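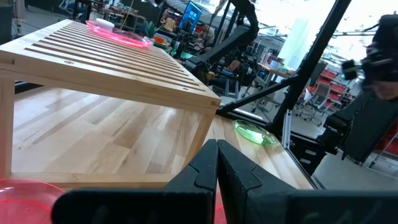
Katlow Fitness Room, Monthly Safety Check
October, morning round, before opening

Free weights
Dumbbell rack bolts tight: OK
Collars, one pair per bar: 2 pairs missing. Reordered from Margaritis.
Bench pads and stitching: Bench nearest the door has a split seam. Taped for now, still usable. Replace the pad before next check.

Cable and plate machines
Cables, full length, no fraying: OK
Pulleys: Lernel row machine squeaks at the top pulley. Cleaned, no change. Service call booked, ref. 603.
Weight pins: OK, all on lanyards

Cardio
Treadmill stop cords: OK, tested at walking speed
Belt tension: Hornow treadmill slips under heavier users. Tagged out.
Bike pedals and straps: OK. One strap worn, swapped from spares.

Floor and exits
Mats flat, edges down: Corner lifting by the stretching area. Needs glue.
Walkways clear: OK at time of check
Exit lights: OK
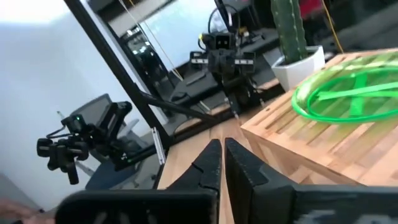 White wall and office chair.

First aid and cleaning
AED status light: Green. Pads in date.
Cold packs: Low. Order a box of 20.
Wipes: roughly 100 left, enough until the next delivery

Comments
Members keep leaving plates on the leg press overnight. Please strip it at closing. The sign on the Hornow treadmill has to stay on until the belt is adjusted, even if someone asks to use it for walking only.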